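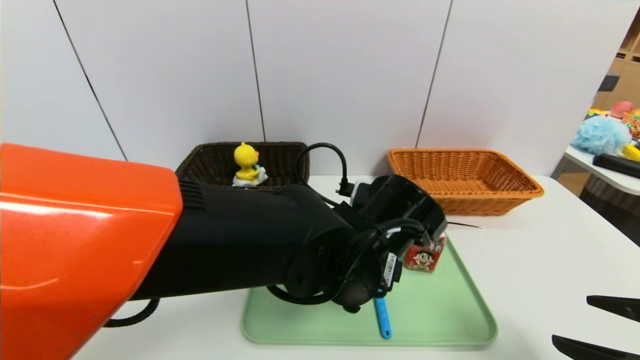

Sunday, late morning. Props and set notes, Kurkero (soap, block 3).

Read through the Salinas pub scripts again. The overdraft row has moved from the back room to the bar, so the bar dressing has to be finished before the till is. Gerkow want 70 for the hire of the pumps, which we can cover from last block's underspend.

Bank letter: the first version was too clean on camera. Reprinted on the cream stock, folded twice, left under a weight for 30 minutes. Better. The amount owed should read 300, as in the dialogue – the old draft still had the wrong figure in the second paragraph.
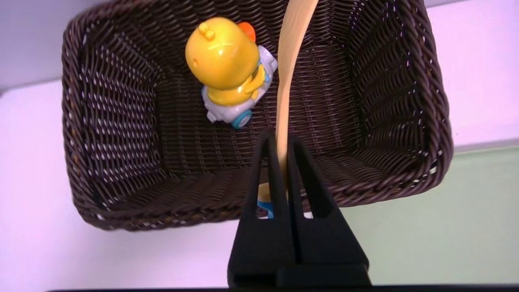
Brown woven basket, from above.

Continuity: the Lurniser café menu board changes between episodes and the script doesn't say why. Asked for a line or a reshoot, no answer yet. Have kept both boards.

Breakaway glasses: dropped three on the mat. Two broke properly, one bounced. Will try the older batch after lunch.
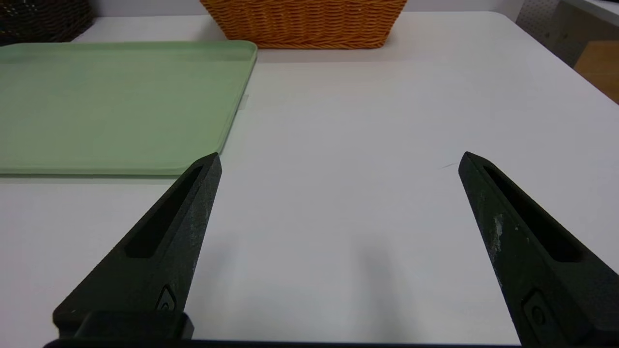 Both fingertips open over the white table, green tray to the left.

To do: spare copies of the letter, new lock for the props cupboard, ring Gerkow about delivery – side door only.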